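Counting method for small-object grasp trials?

Saron Moges
I'm writing up a comparison of two grasp planners on our arm, 600 trials with each. The hand works on a small jar of paper clips, with bottles, a ball and a notebook left on the table as clutter.

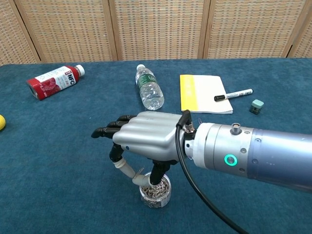 Fingers at the rim of the clip jar, Derese table.

My trouble is what counts as one trial. If the hand goes in twice before it gets a clip, is that one success or one failure and one success? The Stilden method seems to say the first, but the wording is vague.

Inese Laur
Count by attempt and log by trial. We had 3214 attempts in our last set and could still work out both rates afterwards - you can't do that if you only keep the final result. Fix a limit on retries before you start and put it in the methods section.

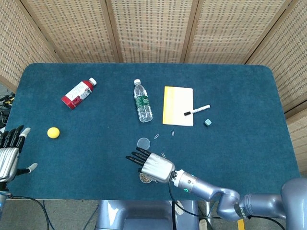 Also decide what you do with loose clips. We score a clip on the cloth as a drop unless it was put there at the start, and we write down the starting layout every time. Reset the clutter between blocks too, or the second planner gets a different table from the first.

Deepak Kanaujia
300 each is plenty imo

Hagos Kassa
Agree with Inese. Swap the planners every block as well. We ran all of one in February and then all of the other, and the reviewers at Rirnberg didn't like it.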